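Teaching the Arm to Fold: Towel Tips

I love this part! Driving the arm by remote through a fold, again and again, is the best fun you can have in a workshop. Some things that help:

1. Start with a terry towel. The loops give the fingers something to grab, and thin dish cloths will drive you nuts.
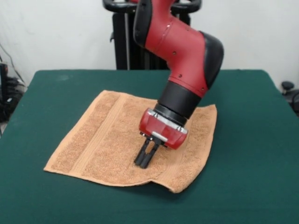 Fingertips down in the pile, nearly closed.

2. Come down slowly and stop once the tips press in. Then pinch, then lift. Ottar Holmgren taught me to breathe out on the way down (try it, it works!).

3. Move the towel a little between runs. Turn it, leave a wrinkle in. I do 9 runs, shake out my hands, do 9 more.

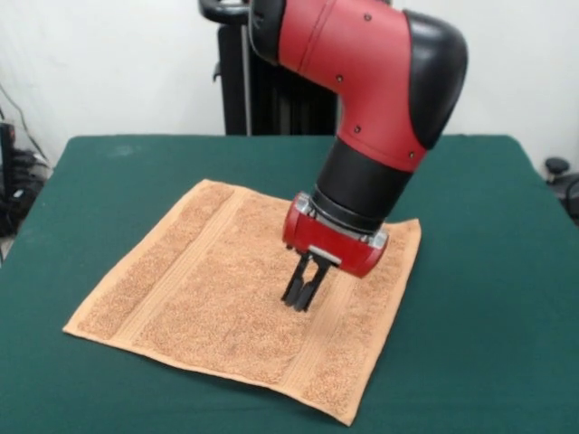 4. Toss the bad takes the same day. If you fumbled the pinch and had to hunt for it, the arm will learn to hunt too.

5. Clean lint off the fingertips with a dry toothbrush.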